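Call for Participants: The Drawer Study

Does decluttering do anything?

Plotstead is looking for 30 households in and near Flarkthorpe to help us test a claim we don't much believe.

You have heard the claim. Clear your counters, empty your closets, and you will sleep better, argue less, save money and finally start that project. There are books about it, and courses, and people who will come to your home by the hour and hold up your sweaters one at a time. What we have had a hard time finding is anyone who checked. Most of what gets passed around as proof is a survey filled out by customers the week after they paid. People who have just spent a weekend and a pile of cash on something tend to say it was worth it. We would too.

We are a small independent research outfit. We don't sell bins, labels, shelving or advice, and we have turned down money from companies that do. We may find that clearing out works very well. If so we will print that, with some embarrassment. We may also find it does nothing, or that it wears off in four weeks. All of those answers get written up the same way.

What we are asking you to do

Once you're accepted, your household will be placed in one of two groups by a coin toss. The first group clears out a single room, following a written plan we give you. The second group spends the same number of hours in the same room doing something else we assign, such as washing windows or fixing a loose door. We want to know if it's the clearing that counts or just the attention. As far as we can tell, the people who write the books have never asked.

You don't get to pick your group. Please don't apply if you already have your heart set on one. It's the most common reason people quit on us, and every person who quits makes the results worth a little less.

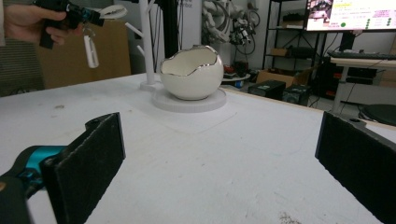
Before, during and after, you will keep a short diary. It takes almost 4 minutes a day. It asks how you slept, how long it took you to find things you were looking for, whether you bought anything for the house, and how you got along with the people you live with. It doesn't ask if you feel "lighter" or "more like yourself." We left those out on purpose. Questions like that tell you what people have been reading.

We will also visit twice to look over the room, once at the start and once at the end. We won't open anything you ask us to leave shut, and we have no opinion on your housekeeping. Decorative things are yours to keep or not. The plan has a page on ornaments, dishes and gifts from relatives, and it mostly says to use your own judgment, which we know is a weak spot. If you think the page is bad, there's a space in the diary to say so.

Who can apply

You must be 18 or older and have lived in your current home through at least one winter. Everyone over 18 in the household has to agree to take part. Renters and owners are both welcome. So are people who think the whole idea is silly, and we could use more of you. In our last study, run out of the Catterall office, nearly everyone who signed up was already a fan, and we spent a lot of pages explaining why that was a problem.

We can't take households that are planning to move, anyone who works as a professional organizer, or anyone who has hired one in the past year. If clearing out is a source of real distress in your home, this isn't the right study for you. We aren't trained to help with that and won't pretend to be.

What you get

Each household gets a $909 payment. It's an odd number. It's what was left after we divided the budget, and rounding it up would have meant fewer households. You get the same amount whichever group you're in and whatever you report. Half comes after the first visit and half after the last one. Missed diary days won't cost you anything, but please leave them blank. A diary filled in from memory is no use to us.

You will also get the full report, including the parts that went badly.

How to apply

Write to Plotstead, Arora Building, Flarkthorpe, or pick up a form at the front desk there before 4 p.m. Tell us who lives with you, which room you'd use, and in 2 or 3 sentences what you expect to happen. There is no right answer to that last part, and enthusiasm won't move you up the list.

Applications close at the end of January. We will answer everyone, including the people we turn down.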